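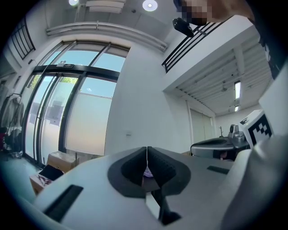
Wrist view from the hand-held gripper, finger pads closed, Firkby house.

Tusik progress report, March
Prepared by Kausar Rizvi for the Jeltard fund

We had a great month! The hand-held grippers are doing what we hoped: people pick them up, do ordinary laundry jobs with them, and we get demonstrations a robot policy can learn from. We now have 413 usable recordings from the Firkby house, all made with 2 grippers working as a pair.

The pairing is the part I'm most excited about. Each gripper carries a square printed marker, so when one comes into the other's view we can work out where the two hands are relative to each other. 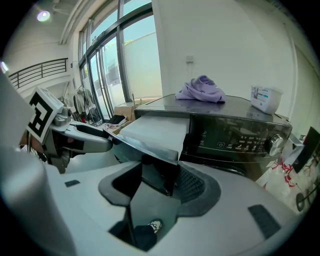 Cloth on top of the washing machine is still our hardest case. The lid is dark and shiny, and reflections confuse the tracking when a finger presses flat against it. We threw out 14 recordings for this in March and are trying a longer matching window (Gebru's idea, and a good one).

Next up: the first training run on folding only, then folding and stacking together. I'd also like to borrow a second house before we add any new tasks.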